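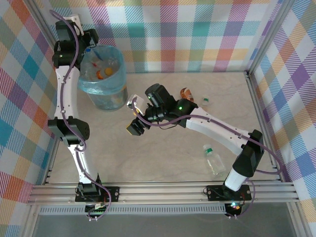
7 min read · thread, unrolled

Right, thread time. Been promising this since July and people keep asking in DMs so it goes here instead. How we got two arms to stop fighting over the same bit of rubbish. Mostly a results thread, some moaning.

Setup for anyone new: two arms, one rail, one bin at the back. Items on the floor, bin them, done. Tidying task. Sounds like nothing. Has eaten most of my year.

The project is called Stirora. Costel Bălan named it and won't say why. Costel wrote nearly all of the low-level stuff so if you like how the arms move, tell him, and if you don't, also tell him.

Question we wanted an answer to: if you train one policy to drive both arms, does it learn who should pick up what? Or do you have to tell it?

Short answer, you have to tell it. A bit. Less than I thought. Long answer is the rest of this thread, get a tea.

First attempt. One policy, both arms, plain imitation from teleop demos. 200 demos, me and Costel swapping over whenever one of us got a sore wrist. Bottles mainly, some odds and ends.

And it worked?? Sort of. With one item on the floor it was lovely. Picks an arm, goes, grabs, bin. I showed it to everyone in the building.

Two items, fine most of the time. Three items, chaos. Both arms go for the same bottle. Then both back off. Then both go again. You know when you meet someone in a corridor and you both step left. That, for the whole episode, until the timer kills it.

We called it corridoring and now it's in the paper draft and I can't get it taken out.

Spent ages thinking it was a data problem. More demos! Always more demos. Did more demos. Corridoring went down a little then stopped going down.

Then watched the demos back properly, which I should of done at the start. The problem was us.

When I teleop I go nearest arm to nearest item. Costel goes left to right whatever is where, like he's reading a page. So for the same floor with the same bottles there were two perfectly good answers in the data, and the policy was learning the average of them. The average of two good answers is both arms in the middle getting in each others way.

Known problem, multimodal demos, yes I know, everyone has a slide on it. I had a slide on it! Did not stop me walking straight into it.

Usual fix is a policy that can hold more than one mode. We had one. It helps WITHIN an arm, so the reach itself doesn't go mushy. What it didn't do for us was keep the choice steady between one chunk of actions and the next. It picks Costel's way, moves a bit, re-plans, picks my way. Repeat.

So. The method. It is embarrassingly small.

Before each pick, we write down a claim. Which arm, which item. That's it. One token per arm. The policy predicts the claims first, then the motion is conditioned on them, and the claims are held until the item is in the bin or the grasp has clearly failed.

Held is the important word. We tried predicting claims at every step with no holding and it was barely better than nothing. It just corridored in a more organised way.

"Isn't that just a task planner" said reviewer 2, and also my mum, more or less. Kind of? But there's no hand-written rule for who gets what. The claims are learnt from the same demos. We labelled them afterwards by looking at which gripper closed on which item. Took an afternoon. No new teleop.

Numbers, since that's what you came for. Three items on the floor, fixed start layouts, 10 runs per method.

Plain policy: 5 out of 10 floors cleared.
Claims, not held: 5 out of 10. Yes the same. I told you.
Claims, held: all 10.

10 runs is small, I know, don't @ me. The bigger set is running now and I'll post it whichever way it goes. I'd be amazed if it stays perfect. It won't stay perfect.

Also these are our layouts. We picked them before training, wrote them down, didn't fiddle. But we still picked them, and we're the people who want it to work. Salt accordingly.

Things I didn't expect, part one. Waiting. With held claims, one arm learns to hang back while the other is over the bin. There isn't a waiting label anywhere. It's in the demos, because we wait when we teleop, but the plain policy never managed it. I think it only makes sense once you know the other arm has somewhere to be.

Part two. It sometimes claims the bottle I would NOT have gone for, and it's right. Bottle lying with its neck towards the rail, I'd go left arm every time out of habit. Policy goes right arm, gets a cleaner grip on the body. Costel says this is because it learnt from him. Costel can have his own thread.

Part three, less good. Crumpled bottles. Grasp success on a crushed bottle is well below a whole one and claims do nothing for that, obviously, it's a grasping problem. The gripper closes on a fold, the fold gives, off it goes. If anyone has a trick for this my DMs are open and I'm begging.

Clear bottles are their own special misery. Clear bottle on a pale floor, you try finding the edges. Coloured caps help a lot. We did a quick test with caps off and the claims got noticeably worse, so I suspect the model is mostly claiming caps and the bottle comes along for the ride. Not in the paper yet. Should be.

Answering the most common question now so I can stop typing it out: yes the plaid walls are on purpose. They swap out. We train against several patterns so the policy can't use the wall as a map. With plain walls it got very good very quickly, then somebody moved a lamp and it fell to bits.

Second most common: why purple cables. They came in purple.

Third: does the bin move. Now yes. In the first lot of demos no, and it turned out we'd trained a policy that throws things at a spot in space where a bin used to be. Moved it a hand's width to the side and it dropped bottles next to it with total confidence. Retrained with the bin shifted about along the back. Fine since.

The full bin is still unsolved btw. When stuff is piled up near the rim, things roll off. It has no idea what full is. Neither did our demos, we always emptied it first.

Compared against two other ideas, for completeness.

Idea A, split the floor down the middle, left arm has left, right arm has right. Dead simple, never corridors. Loses when all the items land on one side and the other arm just stands there like it's at a bus stop. Also gets stuck on anything lying across the line.

Idea B, two separate policies, one per arm, each sees the other. This is the one Brivard (the other group down the hall, hello) were sure would win. It came second! Properly respectable. Falls over when both think the other one will move. So, corridoring again but with extra GPU.

Brivard bought the biscuits. It was a fair bet and they were fair about it.

Failure I can't explain yet. Every so often, with held claims, an arm claims an item, goes to it, stops above it, and just. Stays. Gripper open. Claim never lets go because nothing's failed. I have logs for 7 of these and can't find one thing they share. Not the item, not the arm, not the wall.

Current bodge is a timeout that drops the claim. Works, hate it. It's hiding something.

Costel's theory is that the demos have little pauses above the item where we line up the grasp, and the policy is copying the pause and then seeing a picture that looks like the middle of a pause, so it pauses more. Plausible. Going to trim the pauses and retrain. Will report back.

Practical bits for people building something similar, no particular order:

Bolt both bases to the same rail. We started with them on seperate plates on a bench and they drifted relative to each other, tiny amounts, and the two-arm stuff went first.

Leave slack in the cables at the elbow. More than that. No, more.

Agree with your teleop partner how you're going to do the task BEFORE the demos. Or don't, and use claims, and get a paper out of it.

Write down who did which demo. We nearly didn't. Without that column I'd still be collecting more data and wondering.

Watch your own demos at normal speed. I'd been skimming at 5x and you can't see hesitation at 5x.

Code: coming. It's a mess, there's a folder called Didivberg that everything depends on and only Costel knows what it's for. Once that's sorted it goes up. Claim labels for all the demos will be in there too, plus the script that made them.

Sengar is the next version, same two arms, more items on the floor, and things that need both grippers at once. Which breaks claims as they stand, one item one arm is baked right in. So we need shared claims or a claim on a claim or something. Whiteboard is a state.

Someone asked if it works with three arms. No idea. Haven't got three arms. If you've got a spare one, hello.

Someone else asked about speed. Slower than a person by miles. Slower than me with a sore wrist. We haven't tuned for it at all, the arms are capped well under what they can do because I like them in one piece.

Ok battery on 5 percent and the next batch of runs wants its floor resetting. Replies later tonight, ask whatever. Crushed bottle people, I mean it, DMs.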